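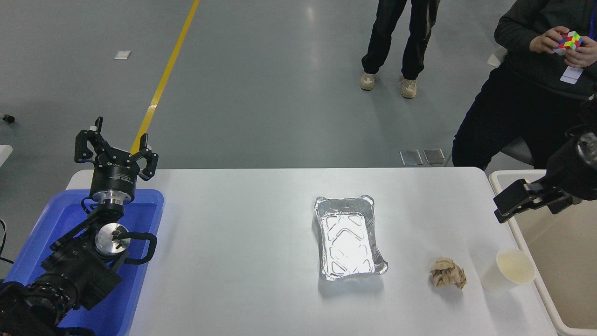
A rectangular foil tray, a crumpled piece of brown paper and a white disposable cup on a table, with a plastic bin at right

Disposable food packaging is packaging or tableware meant to be used once, or a small number of times, and then thrown away, recycled or composted. Common forms include foil trays, paper cups, wrapping paper, bags, and boxes made of paperboard or molded fiber. It is used in takeout restaurants, cafeterias, airlines, hospitals and homes.

Foil trays

Foil trays are pressed from thin sheets of aluminum. The sheet is cut to size and forced into a mold, and the extra metal at the corners and sides gathers into small folds, which gives the walls a crinkled look. Smooth-walled trays are also made but need a thicker sheet. Many trays have a pattern of raised ridges pressed into the bottom. The ridges stiffen the base and hold food slightly above fat and juices during roasting.

The rim is usually rolled or curled to cover the sharp cut edge. Some rims are left upright so that a cardboard lid can be laid inside and the metal folded over it. Large trays can bend when lifted full and are often placed on a baking sheet for support. Salty or acidic foods left in bare aluminum for a long time can pit the metal.

Paper cups

Most paper cups are made from paperboard with a thin plastic lining that keeps liquid from soaking in. The side is a single curved blank joined along a seam, and the bottom is a separate disk. The top edge is rolled outward, making the cup stiffer and giving a lid something to grip. Cups for hot drinks may have a second wall or a cardboard sleeve. Older cups were often coated with wax, which softens when heated and is now found mainly on cups for cold drinks.

Brown paper

Brown wrapping paper is generally kraft paper, made from wood pulp that has not been bleached. It has long fibers and resists tearing. Besides bags and wrapping, it is crumpled by hand or machine to fill empty space in shipping boxes. Crumpled paper keeps its creases after being flattened, so it is seldom reused where appearance matters.

Sorting and disposal

Rules differ from one town to another. Clean foil is accepted by many recycling programs, while foil with baked-on food may be refused. Clean brown paper can usually go with cardboard, and greasy paper is sent to compost where that service exists. Lined paper cups are harder to handle, as the lining must be separated from the fiber, and many programs treat them as trash.

Cafeterias often place bins beside a clearing table so that items can be separated before they are mixed with food waste. Liquids are emptied first, and cups may be stacked to save room.

See also

Aluminum foil
Kraft paper
Molded pulp
Waste sorting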